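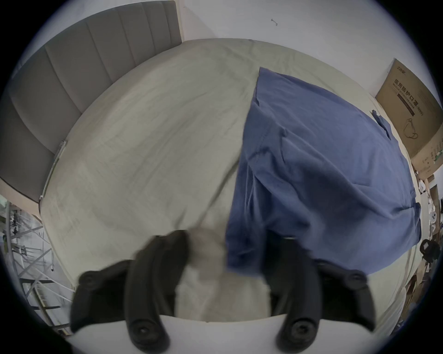
Stilbridge grip comparison, cloth subset

README, last touched in April. Maintained by Leanne Fairclough. Questions about the calibration go to Akash Mittal.

What's in it

133 episodes of one person handling cloth with a hand-held gripper and a wide-angle camera looking down over the fingers. Two sets of fingers were tried on the same body: the Noto pair and the Bickerstaff pair. The split is uneven, so check the finger column before you average anything. Video is 30 frames a second. Episodes longer than 36 seconds were trimmed at the end, never at the start.

What we were trying to find out

The Ovville write-up says finger shape hardly matters for soft goods. We doubted it then and we're not much wiser now. Cloth gives way to nearly any finger if the person holding the tool is patient, and a person holding the tool is always patient. A success label here means the operator managed it. It says very little about whether an arm would.

Thin, flat fabric is the harder case. A fitted sheet under tension has nothing to grab until you raise a fold, and operators learn to push and pinch without being told. That skill ends up in the data and gets credited to the fingers. 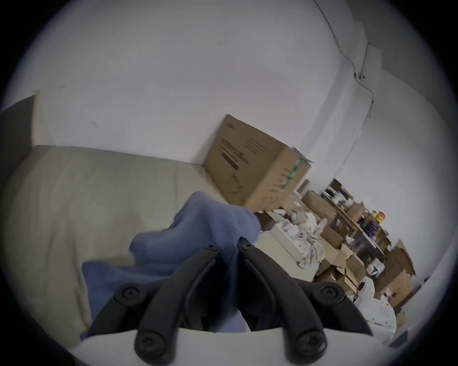
Thicker cloth that's already bunched up is easier to get hold of, and I'd be wary of any score that mixes the two. Use the start_state field (flat, folded, bunched) to keep them apart. It was filled in by hand and a few entries are arguable.

Known problems

— Finger width is worked out from the video. When cloth covers the tips the value is a guess, and the confidence column is too generous about it.
— Fast closes blur. Anything that depends on fingertip position in those frames should be treated with suspicion.
— The lens bends straight lines badly near the rim. Akash's calibration file fixes the middle well and the outer part poorly.
— No force readings. Please don't infer grip strength from how creased the fabric looks.

Files

episodes.csv has one row per episode. The video folder holds the clips, named by episode number. calib.json covers both finger sets, though it was only measured with the Noto pair fitted.

Before you cite a result

Hold out at least 60 episodes and report each finger set on its own. If the gap disappears when you split by operator, say so in the paper. Ours shrank quite a bit when Leanne tried it.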